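Automação na Kisen: o que muda na bancada de acessórios

Desde dezembro, a Kisen prepara a automação da montagem de mostruários, e a equipe de 12 pessoas passou a dividir o turno entre a produção normal e a demonstração de tarefas. O acordo prevê no máximo 35 minutos seguidos com as garras, e ninguém perde o adicional de função.

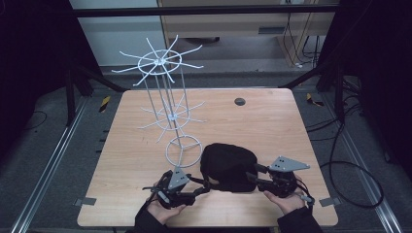 O treinamento interno ficou com Virgilio Ocampo, que trabalhou na linha manual até o ano passado. Ele pede que cada operador mantenha o próprio jeito de pegar as peças. Segurar uma garra em cada mão, com um objeto preto e macio entre as duas e o suporte branco de arame ao lado, exige outro ritmo, e os punhos sentem nos primeiros dias. Já foram gravadas mais de 2.000 repetições.

Os postos atuais continuam até o fim dos testes. Duas vagas de supervisão de célula serão abertas primeiro para quem já está na bancada. Inscrições com Ronaldo Barredo, no RH, até as 16h.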